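4. アーム立ち上げとマス目の合わせ(卓上班用)

急いで書いてるので細かいところは部のノート見てください。前の版(Tanvirさんが書いたやつ)の4章と5章をくっつけて、古くなったとこだけ直しました。練習場所はUlvilleの2階、これは変わらず。月曜の班は17時に鍵が開くので、それより前に来ても入れません。

4.1 始める前に

用意するもの
・クラフト紙(茶色いロール、棚の下段)
・青テープ
・課題の小物一式。カップ、布、箱類
・班のノートと鉛筆。ボールペンだと消せないので鉛筆で
・ペンダント2台。充電しながらでも可

注意:非常停止の場所を全員が言えるようになるまで電源を入れない。新しく入った人がいる日は毎回やる。面倒でもやる。

注意:長い髪、ひも付きの名札、マフラー、全部外すかしまう。

4.2 紙とテープ

1. 古い紙をはがす。テープは先に全部とる。紙ごと引っぱると台にのりが残ります。
2. 新しい紙を台の長さいっぱいに敷く。しわは手のひらで奥へ逃がす。
3. 縦のテープを貼る。列は3つ。真ん中の列が課題用、左右は退避用。
4. 横のテープを貼る。手前の線と真ん中の線。間隔は300mmで、必ず台の手前の端から測る。奥から測ると紙の切り口がななめなのでずれます(4月にやらかした)。
5. テープの端は折り返さず切りっぱなしでいい。折るとグリッパの先がひっかかる。

メモ:マスの呼び方は手前から「1の中」「2の中」「2の左」みたいに。大会のPlendholm杯の用紙もこの呼び方なので慣れておくこと。A1とかB2とか書いてる人がまだいるけど、やめてください。

4.3 電源を入れる

1. ペンダントの非常停止が押されているか見る。押されてなければ押す。
2. アームの届く範囲に人がいないか声をかける。「入れます」「どうぞ」の返事があってから。
3. 制御箱のスイッチを入れる。起動に72秒かかる。この間は何も触らない。
4. ペンダントの画面が待機になったら、非常停止を右に回して解除。
5. 画面の「有効」を長押し。関節のブレーキが外れる音が順番にします。音が途中で止まったら一回落として最初から。
6. 速度を7%にする。初回は必ず。前の班が上げたまま帰ってることがある。

注意:2台あるうち、動かすのは片方ずつ。もう片方は無効のまま置いておく。両方動かす課題は8章、まだ読まなくていい。

注意:ペンダントの取り違えが多い。持ったらまず画面の番号を声に出す。操作しない側は机に置いて手を離す。

4.4 原点の確認

1. ペンダントの「姿勢」→「待ち」を選び、押し続けて動かす。離せば止まる。
2. 止まったら手首がまっすぐ下を向いてるか横から見る。正面からだとわからないです。
3. グリッパを開く、閉じる。2回ずつ。
4. 「1の中」の角の上に手先を持っていく。テープの内側の角に合わせる。
5. ゆっくり下げる。紙との間に名刺が1枚通るところで止める。
6. その位置を保存。名前は班名と番号だけ。日本語を入れると読み込みで落ちます。
7. 「2の中」でも同じ。保存した2点の差がノートの値と合わなければ4.2の4からやり直し。

メモ:Sewwandiさんから「毎回2点とる必要ある?」と質問がありました。紙を張り替えてない日は1点でいいです。張り替えた日は2点。

メモ:ケーブルがぴんと張ってきたら手首を回しすぎ。逆に戻す。関節の画面で一番下の数字が赤くなるけど、赤くなってからだと遅いので目で見て。

4.5 小物を置く

1. アームを待ち姿勢に戻してから手を入れる。動作中に手をいれない。
2. カップは口を上にして立てる。線の上に乗せない。
3. 布はたたんで置く。たたみ方は自由だけど、班の中でそろえる。
4. 箱は奥。つかんだ物を入れるほう。
5. 置いた位置をノートに書く。マスの呼び名と、テープからの距離。

注意:飲み物は台の上に置かない。ふたが閉まっていても駄目です。

紙がへこんだら上から新しい紙を重ねず、その列だけ張り替える。重ねると高さが変わって原点がまたずれる。

4.6 動かしてみる

1. 机の人(記録係)とペンダントの人を決める。一人で両方やらない。
2. 記録係がPCで記録ソフトMuvoraを開き、新しい回を作る。
3. 記録係が「はい」と言ったら動作開始。先に動かすと頭が切れます。
4. 速度7%で一回通す。カップの真上で一度止めて、横にずれてないか見る。
5. よければつかむ、持ち上げる、箱の上、放す。
6. 待ち姿勢に戻ってから記録を止める。
7. 失敗した回も消さない。名前の後ろにngを付けて残す。Fanniさんが集計に使ってます。

去年の合計が378回で、そのうちngを消しちゃった分が数えられなくて困ったので、本当に消さないで。

4.7 よくあるやつ

・動かない → 有効になってない。または別のほうのペンダントを握ってる。
・カップを倒す → 下げるのが早い。真上で止めてから下げる。
・つかんだのにすべる → グリッパの先のゴムを拭く。それでも駄目ならGraçaさんに言って交換。
・記録が真っ白 → 保存先が前の班のまま。開き直す。
・起動途中でエラー → 番号をノートに書いてから落とす。書く前に落とす人が多すぎ。

4.8 終わりかた

1. 待ち姿勢に戻す。
2. 「無効」、非常停止を押す、制御箱を切る。この順番。
3. ペンダントは机に戻す。ケーブルは足元に垂らさない。
4. 小物は棚。紙はそのままでいい。
5. PCの記録をWanigasekaraのフォルダにコピー。終わるまでふた閉じない。

鍵はOuraniaさんか先生に直接返す。机に置いて帰るのは無しで。8章の2台同時のところは書きかけなので、先に試したい班は声かけてください。5章は把持の力の設定からです

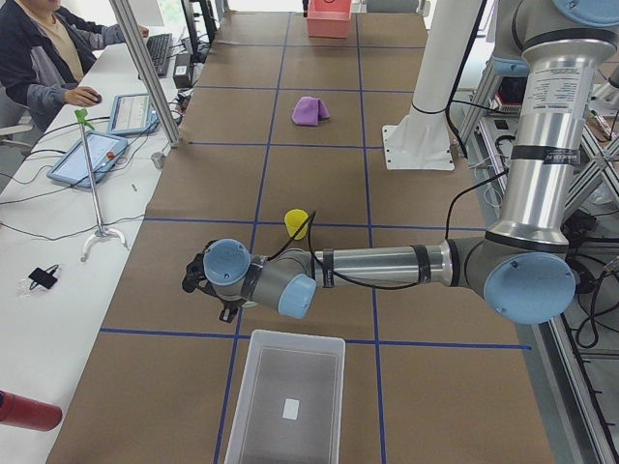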